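Pliage automatique : Tyagi suspend ses essais après une pince restée fermée

Navport, dimanche. Arrêt des essais de pliage chez Tyagi, l'atelier de Navport qui fait travailler des pinces sur du linge. En cause : une pince qui n'a pas relâché le tissu quand l'ordre d'ouverture est parti. L'autre s'est ouverte normalement. Résultat, un vêtement déchiré à l'ourlet et une opératrice légèrement pincée à l'index en voulant dégager le tissu. Pas d'hospitalisation. Reprise du travail dès le lendemain, selon la direction.

L'incident a eu lieu au cycle 164 d'une série qui devait en compter 257. Du T-shirt simple, étalé sur un lit, rien de compliqué à priori. Ornella Costa, responsable des essais, parle d'un « défaut de relâche » et refuse pour l'instant d'aller plus loin. « On a les journaux de la machine, on les lit. La pince a reçu l'ordre, elle a répondu que c'était fait, et le tissu était toujours dedans. »

Deux pistes. Un capteur de position qui donne une fausse lecture, ou du fil coincé dans l'articulation des doigts. Le fournisseur des pinces, Rutura, a demandé le retour du module et promet un premier avis sous 13 jours. Délai jugé long par l'équipe de nuit.

Autre point, plus gênant : l'arrêt d'urgence. Il a bien coupé les moteurs mais sans desserer la prise. C'est prévu ainsi par le constructeur, pour éviter de lâcher une charge. Sauf que la consigne affichée à l'atelier disait le contraire. Naveen Nigam, délégué du personnel, réclame une procédure écrite et un déblocage manuel accessible sans passer la main entre les doigts de la pince. « Neuf postes tournent avec le même matériel, on ne va pas attendre le prochain. »

Les neuf postes sont à l'arrêt. La direction évoque une reprise en juillet, sans date ferme. Les commandes en cours sont pliées à la main, les équipes ont été prévenus par message. 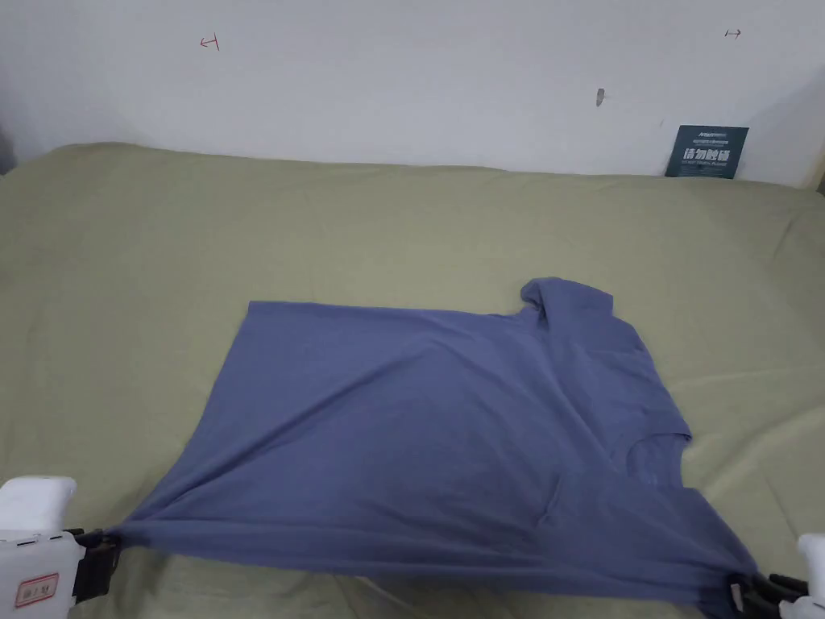 Pourquoi l'arrêt d'urgence n'a-t-il pas libéré le tissu ?
Il coupe les moteurs et laisse la pince dans la position où elle se trouve ; pour l'ouvrir, il faut un déblocage à part.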